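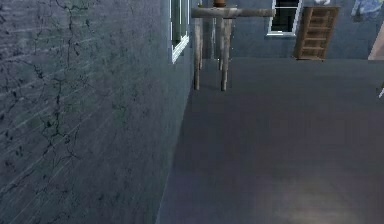
지난 시간에 못다 한 얘기부터 하겠습니다. 전환 비용 계산 과제에서 "데이터만 옮기면 끝"이라고 쓴 분이 꽤 많았는데, 오늘 수업이 딱 그 지점에서 출발합니다. 운영체제든 사무용 소프트웨어든, 한번 자리 잡은 플랫폼을 떠나는 일이 왜 그렇게 어려운지! 제가 이 과목에서 제일 좋아하는 주제라서 말이 좀 빨라질 수 있습니다. 못 따라오겠으면 바로 손 드세요.

# 6강. 플랫폼 종속과 상호운용성

읽을거리: 강의 자료집 4장 앞부분, Selamawit Hailu의 특강 원고 「형식은 누구의 것인가」

## 1. 종속은 어디에서 생기나

보통 가격부터 떠올리지만, 가격은 눈에 보이니까 오히려 대처하기 쉽습니다. 진짜 재미있는 건 장부에 안 잡히는 것들이에요.

- **데이터 형식**: 파일이 열리기는 하는데 표가 깨지고 변경 이력이 사라지는 경우. "열린다"와 "쓸 수 있다" 사이의 거리가 곧 비용입니다.
- **습관**: 단축키, 메뉴 위치, 오류가 났을 때 어디를 눌러 보는지까지. 교육비 항목에 거의 안 들어갑니다.
- **주변 프로그램**: 매크로, 플러그인, 누가 몇 해 전에 짜 놓고 떠난 스크립트.
- **사람 사이의 연결**: 거래처가 그 형식으로 보내오면 나 혼자 바꿔도 소용이 없죠.

네 번째가 흔히 말하는 네트워크 효과입니다. 교과서에서는 사용자 수로만 설명하는데, 사용자 수가 같아도 연결이 얼마나 촘촘한지에 따라 결과가 아주 달라집니다. 시험에 이 구분을 쓰면 점수를 더 드립니다 (진짜로요).

## 2. 사례: Kodgate의 이전 작업

Kodgate는 직원이 최대 200명까지 늘었던 설계 사무소입니다. 사내 문서 관리를 Prudach라는 묶음 제품으로 쓰다가 다른 제품으로 옮기기로 했어요. 처음 계획은 일곱 주였습니다. 문서 변환 자체는 금방 끝났습니다. 그런데 결재 흐름이 Prudach의 매크로 위에 올라가 있었고, 그 매크로가 또 옛날 버전 브라우저의 확장 기능을 부르고 있었습니다. 한 겹 벗기면 또 한 겹! 결국 두 제품을 여덟 달 동안 나란히 돌렸습니다.

당시 이전 담당이던 Awuor Mwakalinga가 남긴 회고를 꼭 읽어 보세요. 특히 "우리가 산 것은 프로그램이었는데 쌓인 것은 약속이었다"는 대목에 밑줄을 그어 두면 발표 준비할 때 쓸 데가 많습니다.

생각해 볼 것:

1. 병행 운영 기간의 사용료는 옛 제품의 비용일까요, 새 제품의 비용일까요?
2. 매크로 목록이 미리 있었다면 일정의 어느 부분이 줄었을까요?
3. Prudach 쪽에서 보면 이 매크로는 기능일까요, 울타리일까요?

3번은 답이 갈립니다. 작년에는 이걸로 쉬는 시간까지 토론했어요.
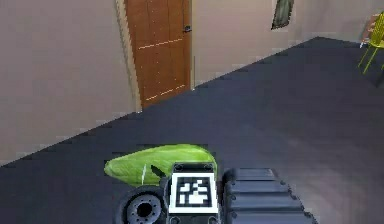
## 3. 규제 당국이 쓸 수 있는 수단

독점 사건에서 구제 조치는 크게 구조적 조치와 행태적 조치로 나뉩니다. 구조적 조치는 회사를 쪼개거나 사업부를 팔게 하는 쪽이고, 행태적 조치는 이렇게 행동하라 또는 하지 말라고 정해 놓고 지켜보는 쪽이죠.

| 구분 | 예 | 어려운 점 |
|---|---|---|
| 구조적 | 운영체제 부문과 응용 프로그램 부문의 분리 | 되돌리기 힘들고, 경계를 긋기가 애매함 |
| 행태적 | 프로토콜 문서 공개, 제조사 차별 금지 | 감독이 오래 걸리고, 그사이 시장이 바뀜 |

마지막 칸의 "그사이 시장이 바뀜"에 별표를 치세요. 데스크톱 운영체제를 겨냥한 조치를 설계해 놓았는데 사람들은 어느새 브라우저와 휴대전화에서 일하고 있더라, 이런 일이 벌어집니다. 그러면 조치가 성공한 걸까요, 그냥 때를 놓친 걸까요? 경쟁이 살아난 원인을 조치에서 찾는 쪽과 기술 변화에서 찾는 쪽의 논문이 둘 다 있고, 둘 다 잘 썼습니다. 자료집 뒤에 한 편씩 실어 두었습니다.

## 4. 인터페이스 공개, 어디까지?

행태적 조치에서 제일 자주 나오는 게 인터페이스 공개입니다. 여기서 학생들이 헷갈리는 게, 인터페이스를 공개하라는 말과 소스 코드를 공개하라는 말은 다릅니다. 바깥에서 부를 수 있는 함수의 이름과 인자, 돌아오는 값, 오류가 났을 때의 동작. 여기까지가 인터페이스고 그 안쪽은 회사 마음이에요.
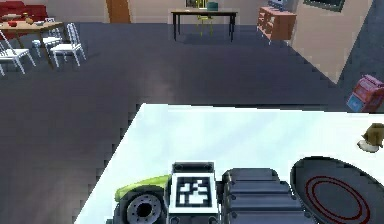 공개 범위를 정할 때는 바깥 제품이 어느 지점에 붙어야 하는지를 먼저 물어야 합니다. 안을 얼마나 보여 줄지는 그다음 문제고요. 그림의 왼쪽 바퀴에 빗대어 보면, 연두색 곡면 덮개가 바퀴를 덮고 있어도 회색 허브는 바깥을 향해 드러나 있지요. 덮개를 통째로 치우라는 게 소스 공개 요구라면, 허브 자리의 치수를 알려 달라는 게 인터페이스 공개 요구입니다. 법원이나 당국이 고민하는 건 대개 이 치수를 얼마나 자세히 적어야 충분하냐는 문제예요.

그럼 문서만 내놓으면 될까요? 아닙니다! 다음 세 가지를 같이 따져야 합니다.

- 문서의 최신성. 제품은 새 버전인데 문서는 두 버전 전이라면 사실상 비공개입니다.
- 자사 제품과의 시차. 자기네 응용 프로그램 팀이 먼저 받아 보면 경쟁사는 늘 한 철 늦습니다.
- 사용 조건. 사용료, 재배포 제한, 특허 조항을 꼼꼼히.

Ginting 프로토콜이 시차 문제를 보여 주는 좋은 보기입니다. 명세는 훌륭했는데 외부 개발사가 받아 보는 시점이 사내 팀보다 매번 늦었고, 그 틈에 파일 동기화 시장의 판이 거의 정해졌습니다. 명세 문서 자체는 정말 잘 썼으니 글쓰기 공부 삼아 읽어도 좋습니다.

## 5. 웹으로 가면 종속이 풀릴까

브라우저만 있으면 된다는 말, 참 매력적이죠. 저도 처음 들었을 때 가슴이 뛰었습니다. 기기를 바꿔도 로그인만 하면 그대로니까 하드웨어와 운영체제 쪽의 전환 비용은 확 내려갑니다. 대신 계정, 저장소, 공유 권한 쪽으로 비용이 옮겨 갑니다. 내보내기 단추가 있어도 댓글과 권한 설정까지 따라 나오는지는 직접 해 봐야 압니다.

그래서 이번 과제가 바로 그겁니다.

## 과제 3

실습용 서비스 Zinudska에 계정을 만들고 문서 일곱 개를 올린 뒤, 전부 내보내서 다른 프로그램으로 열어 보세요. 서식, 댓글, 변경 이력, 공유 권한이 각각 어떻게 되었는지 표로 정리하고, 한 항목을 골라 "이것을 살리려면 서비스가 무엇을 공개해야 하는가"를 한 쪽 분량으로 씁니다. 4절의 용어를 써 주세요.

제출은 일요일 자정까지, 강의 게시판. 조별 제출도 되지만 표는 각자 만들어야 합니다. 이상하게 깨진 문서가 나오면 화면을 꼭 저장해 오세요, 다음 시간에 다 같이 봅시다!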